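Clenville Short-Let Apartments
Turnover inspection, Unit 44
Inspected by: Murdo Rankin
Second signature: Yuxi Feng
Month: February

ENTRANCE AND HALL

Door closes and latches without help – PASS
It closes. It also announces this to the whole landing. Oil requested.

Smoke alarm, hall, test button – PASS
Very much working. Apologies to Unit 43.

Floor clear, mats flat – FAIL, corrected on the day
Mat had a curled corner again. Mat has been turned over. It will curl the other way by spring and I'll write this comment a third time.

KITCHEN

Extinguisher gauge in the green – PASS

Fire blanket on hook, tabs hanging down – FAIL, corrected on the day
Somebody had folded it neatly into the dish towel drawer. Wenjie, please add a line to the welcome sheet.

Kettle cord undamaged – PASS

Stove knobs return to off – PASS, with reservations
Back left goes to off if you are patient with it. I don't expect guests to be patient with it. Drako have been called and offered a visit sometime in the next ice age.

Cabinet under sink locked – PASS

BATHROOM

Hot water at tap, limit 120 F – PASS

Non-slip mat – FAIL
Slips. Replacement ordered, Prillance, the ribbed kind.

Outlet reset button trips and resets – PASS

BEDROOM AND LIVING ROOM

Tall furniture fixed to wall – PASS
Bookcase doesn't move. I leaned on it harder than the form asks for.

Window limiter, 2 windows – PASS on one, FAIL on the other
Screw missing on the street side. Mahmoud has a jar of 300 screws and is confident none of them fit.

Lamp bulbs within marked wattage – PASS

Blind cords tied up out of reach – PASS

SMALL ITEMS AND LEFT PROPERTY

First aid box stocked and in date – FAIL
Adhesive bandages down to the tiny round ones. Refill before next arrival.

Spare batteries in closed container, upper shelf – PASS

Odds and ends container, contents gone through – OPEN
See comment at the end.

FOLLOW-UP

Window screw: Mahmoud Tawfik
Bath mat, bandages: Ximeng Dai
Stove knob: Drako, in theory
Total spent on corrections so far: $153, most of it the stove callout fee for a callout that hasn't happened

Comment on odds and ends container. The rule for catch-all boxes is short: no blades, no loose batteries, no medicine, and nothing with a raw metal edge at toddler height. I have no quarrel with people keeping one, every home I've inspected has had one, and most have been worse. The macaron biscuit tin has long since moved on from biscuits and now holds a fuzzy hot-pink thing, a white packet with a barcode and a small leafy-patterned box. Fine print on the packet needs reading by someone with younger eyes before I tick anything. Run a thumb (carefully) along the rim too, and put the tin on the upper shelf until both are done – Yuxi to initial.

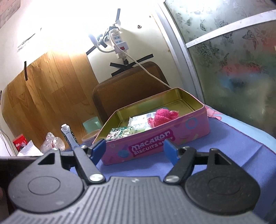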